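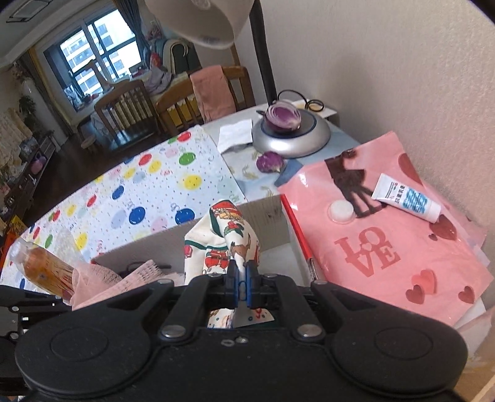
**Who decides when a plane can push back from the gate?**

Ground control decides in most cases, though at some airports the ramp tower run by the terminal has the first say and hands you over afterward.

# Chapter 2: Getting Off the Gate

I love this part of the job, and I'm going to spend a whole chapter on it, so get comfortable. Most people who sign up for an airport operations course want to talk about takeoffs and landings (fair enough, they're loud!). But an airport lives or dies on what goes on at walking speed, and my first real lesson in that came at Plullville Regional.

I was a trainee on the ramp desk there, one April, working the early shift. We had a Ranero flight loaded and ready at the gate, doors closed, tug hooked up. Behind it, a Suvarna flight had just landed and wanted the gate next door. Both crews had called, both had been told to stand by, and I sat there with my hand on the radio wondering which one to move first. Emiliano Pereyra, the shift lead, leaned over and asked me one thing: "Who's blocking who?"

I had no idea. I'd been looking at the schedule, and he'd been looking out of the window.

The arriving plane needed the same strip of pavement that the departing plane would be pushed onto. Let the arrival in first and the departure waits a few minutes with its doors closed. Push the departure first and the arrival sits on the taxiway, maybe with two more lining up behind it. We brought the arrival in. The Ranero captain wasn't thrilled with me, and I've thought about that call ever since.

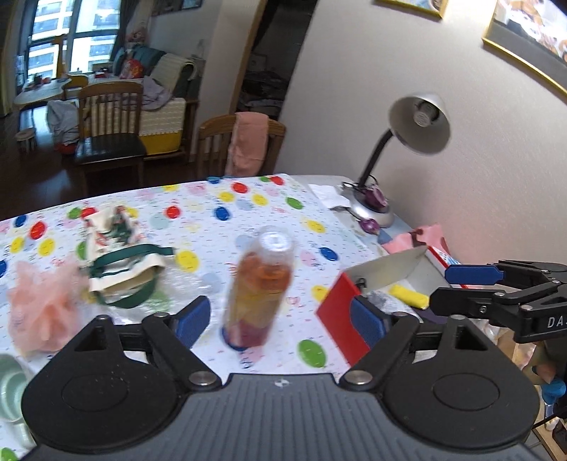

*Department of Airport Operations, Usetti College*

So what are we going to do in this chapter? We'll start with the words, which trip up nearly everyone. The *ramp* (or *apron*) is the paved area where planes park, load and fuel. A *taxiway* is the road that joins it to the runway. *Pushback* is the move backward off the gate, normally with a tug, and an *alley* is the shared lane between two rows of gates. If you mix up the ramp and the taxiway on the radio, somebody will correct you, and probably not gently.

After that we'll get into timing. Plullville had some 30 departures on a normal morning, and a hold of a few minutes at one gate could still be bothering us at lunch. I'll show you how to sketch a simple gate chart in pencil, and how to spot the place where two flights want the same alley at once. The worked problem near the end uses gate 58, which sits in a corner and makes trouble for everybody.

Keep your notes from Chapter 1 handy, especially the page on who talks to whom. We'll begin with the pushback clearance itself, word by word.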